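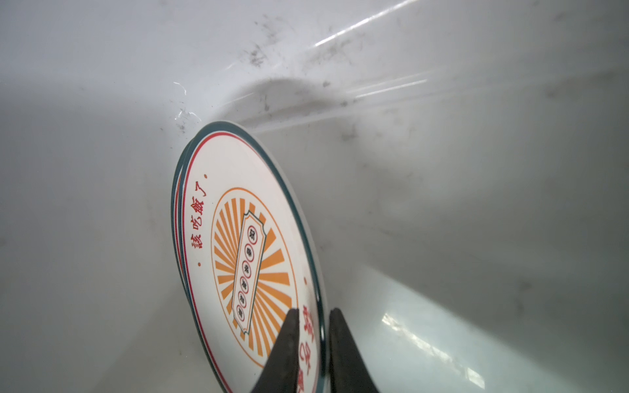
Open afternoon at Clirley shows two-arm dish handling

By Selina Plattner
May

Clirley opened its manipulation lab to visitors for an afternoon in May, with dish handling as the main demonstration. Groups of eight were admitted from 2 p.m.

The task was developed with Tierney, a supplier of kitchen equipment. Two arms share one tabletop and handle plates and bowls of mixed size, color and material. Project lead Vendula Vávra said the training set stands at 2769 recorded episodes, 71 of them added this month.

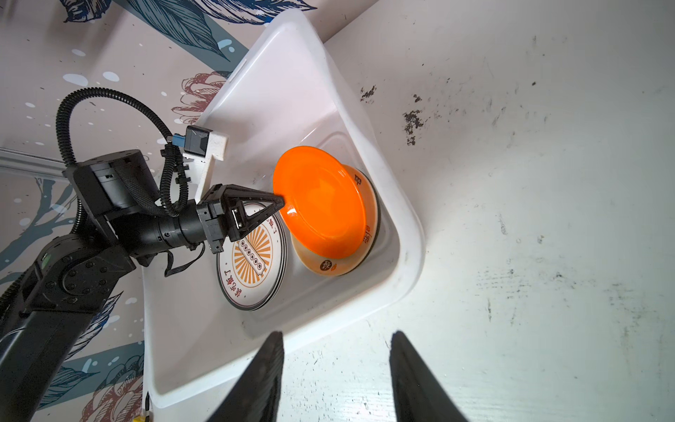 Plates and a bowl in the white basin, with one gripper at the rim of the orange plate.

Wrist cameras supply the close view for each grasp. Plates that overlap remain the hardest case, Vávra said, as two rims of the same pattern can read as one edge. Glossy surfaces add reflections, and the lab does not filter them out.
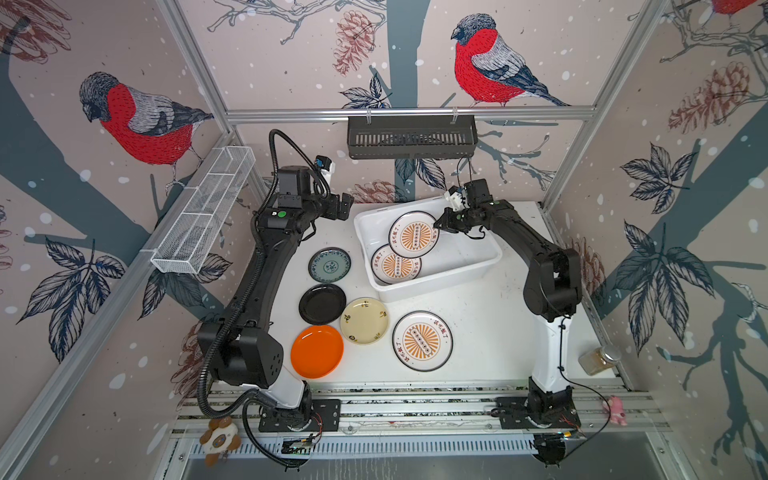

The two-arm station at Clirley. The right gripper holds a sunburst plate upright in the bin.

Visitors asked mostly about speed and breakage. Anwara Kodikara, who runs the hardware group, said cycle time is not yet a target. Gripper fingers are replaced every three weeks.

A second session is planned with Fludetti.

Last updated: 4:40 p.m.

Related
Fludetti moves test kitchen to larger site
Florinov releases gripper finger drawings
Emília Sokol on calibrating wrist cameras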